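Início Loja Cozinha Mesa Trocas Contato

Tigela Zernoma, linha do dia a dia

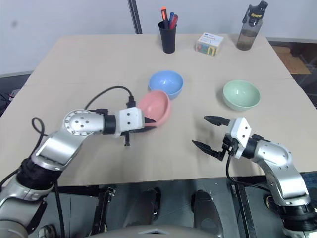

Voltou pro estoque em maio, depois de um bom tempo esgotada. Quem estava na lista de espera já recebeu o aviso por email (olhem o spam, o nosso cai lá direto).

Tigela funda, borda levemente virada pra fora. Serve sopa, cereal, salada de uma pessoa só, massa de panqueca se for pouca. Peso 266 g. Empilha bem até 7, mais que isso começa a entortar a pilha e a gente não recomenda.

Cores: rosa, areia, verde-musgo. O azul saiu de linha, não adianta pedir, desculpa.

Material e acabamento
Grés esmaltado por dentro e por fora, menos o anel do pé, que fica cru. Pode vir com pontinhos no esmalte, variação de tom de uma fornada pra outra. Não é defeito e não trocamos por isso. Quem quer jogo com tom igualzinho compra tudo no mesmo pedido e escreve "mesma fornada" no campo de observações. Separamos na mão.

O anel cru pode riscar mesa envernizada. Uma lixa fina resolve, ou um jogo americano embaixo.

Uso
Microondas: pode. A peça esquenta, pegar com pano.
Lava-louças: pode, ciclo normal.
Forno: só o elétrico e entrando com ele frio. Da geladeira direto pro forno não, racha.
Fogão: não, de jeito nenhum.

Mancha de açafrão ou beterraba: bicarbonato com um pouco dágua, deixa de um dia pro outro, enxágua. Risco cinza de talher sai com saponáceo cremoso, esfregando leve. Palha de aço não.

Como vendemos
Avulsa, jogo com 2 ou jogo com 3. O jogo com 3 vai em caixa de papelão com divisória, dá pra presente. Embrulho é à parte, marcar no carrinho. Não montamos jogo com cores misturadas pelo site, tem que falar com a Carla Masri no atendimento, ela faz o link de pagamento na hora.

Combina com o prato raso Sketum, mesmo esmalte, e cabe na tampa de silicone Flikel tamanho médio. A tampa pequena NÃO serve, chega muita devolução por causa disso. Confiram antes de fechar o pedido.

Envio
Pedido pago até as 14h sai no dia seguinte útil. Retirada na loja também dá, só esperar a mensagem de que está separado. Quebrou no transporte: foto da caixa e da peça no email do atendimento, em até 7 dias, mandamos outra. Não precisa devolver os cacos.

Comentários de quem comprou

Tobiloba Olatunji: Uso todo dia no café. Achei mais pesada do que imaginava mas acostumei. Comprei a rosa e depois voltei pela areia.

Yến Giáp: Boa de tamanho. O fundo arranhou um pouco minha mesa, lixei como diz aí e ficou ok.

Hưng Trịnh: Uma das três veio lascada, trocaram sem discussão. Demorou um pouco a segunda entrega.

Reposição do verde-musgo ainda sem previsão, a fornada passada saiu clara demais e seguramos. Assim que tiver data colocamos aqui na pagina.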